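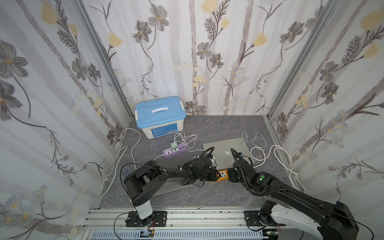 Orange power strip with a white socket panel, on the dark marble-pattern top.

Space heater on a power strip, landlord says it's fine
Forum: Renting and Repairs
23 January 2022

judport_tenant
I rent the back half of an older house in Judport. The bedroom has one outlet, behind the bed, and it feeds a power strip that runs the lamp, phone charger, clock and a small fan I use in July. Since the cold came in I have also had a 1500 watt space heater on it. Last night the plug end felt hot enough that I pulled my hand back. Breaker did not trip.

I called the property manager, Odette Delorme, and she said every tenant in the building does it and the strip has a breaker in it. Rent already went up 34 dollars in the fall so I am not in a mood to pay for my own electrician. Is she right?

wallplate
No. Heater goes straight into the wall, alone. It says so in the heater manual, usually on the first or second page. Stop using it on the strip tonight.

Do the math too. 1500 watts at 120 volts is 12.5 amps. Most household circuits here are 15. For anything running for hours you want to stay at 80 percent of that, so 12 amps. The heater by itself is already over, before the lamp.

Korby_Dan
I'll be the one to disagree a little. I ran a heater on a heavy strip in my garage for 7 winters. 14 gauge cord, metal housing, rated 15 amps. Never got warm. The problem is the cheap strips with thin cord. People say "never" when they mean "never with junk."

wallplate
Your strip being 14 gauge doesn't change the contacts inside it. The cord is usually not what fails. The little brass leaves that grip the plug loosen up with use, the connection gets poor, and it heats at that one spot. That is also why the breaker doesn't trip. The current is normal. The breaker in the strip only looks at current.

Korby_Dan
Fair on the contacts. I still say the rating means something or they wouldn't print it.

afroza_r
The rating is for the total load. The instructions on most of them still tell you not to plug in heaters.

To the original poster: which plug was hot? The heater plug where it goes into the strip, or the strip's plug where it goes into the wall? If it's the one at the wall, the outlet may be worn out and moving the heater there won't fix it.

judport_tenant
The one at the wall. The heater plug was warm but not like that.

afroza_r
Then don't put the heater on that outlet either until someone replaces it. Does the plug slide out easily, or do you have to tug?

judport_tenant
It nearly falls out. If I bump the bed the lamp flickers.

wallplate
That's a bad outlet. It's a ten minute job for somebody who knows what they're doing and the part is a few dollars. In a rental it should be the landlord's job. Put the request in writing. Say the plug gets hot and the light flickers. Don't write about the heater more than you need to.

mrs_pell
I would not hide the heater. If there's a fire the insurance people will find out what was plugged in. Write the whole thing down truthfully and keep a copy.

wallplate
Didn't say hide it. I said lead with the outlet, because it's bad with or without the heater. If you open with the heater she will tell you to unplug it and close the ticket.

mrs_pell
That I can agree with.

nakach
Side question. What does everybody do in an old house with one outlet per room? I have a strip in the kitchen for the coffee grinder and radio, and another in the living room for the TV. Do I have to get rid of those?

afroza_r
No, electronics and lamps are fine. Keep it to small stuff, don't plug one strip into another, and don't run the cord under a rug. Anything that makes heat goes on the wall: heater, toaster, kettle, hair dryer, iron. Fridge too. Window AC the same.

Korby_Dan
Coffee grinder is nothing. Mine says 130 watts on the bottom.

nakach
OK good. The kettle has been sharing with the grinder, I'll move it.

toomanycords
Does anyone have an opinion on how old is too old for a strip? I have a beige one that came with an apartment I moved out of years ago.

wallplate
If the plugs are loose, if there's any browning around the slots, or if it smells, toss it. For surge protection they do wear out, and a lot of them have a light that goes off when that part is done. The outlets keep working after that so people don't notice. I'd replace an old beige one without thinking hard about it.

judport_tenant
Update. I sent the request in writing with a photo of the outlet. Ms. Delorme called back the same afternoon and was nicer about it. She is sending an electrician on Tuesday. I asked about a second outlet on another circuit and she said the last quote she had for that was 162 dollars and she would "look into it." I take that as a no.

Heater is in the living room now, plugged straight in, and I leave the bedroom door open.

afroza_r
Good. Ask the electrician which rooms are on which breaker while he's there. In a split house it can be odd. My bedroom shared one with the neighbor's bathroom.

Korby_Dan
A 750 watt setting might be enough for a bedroom by the way. Half the load, and most heaters have it.

wallplate
Still on the wall.

Korby_Dan
Yes, on the wall.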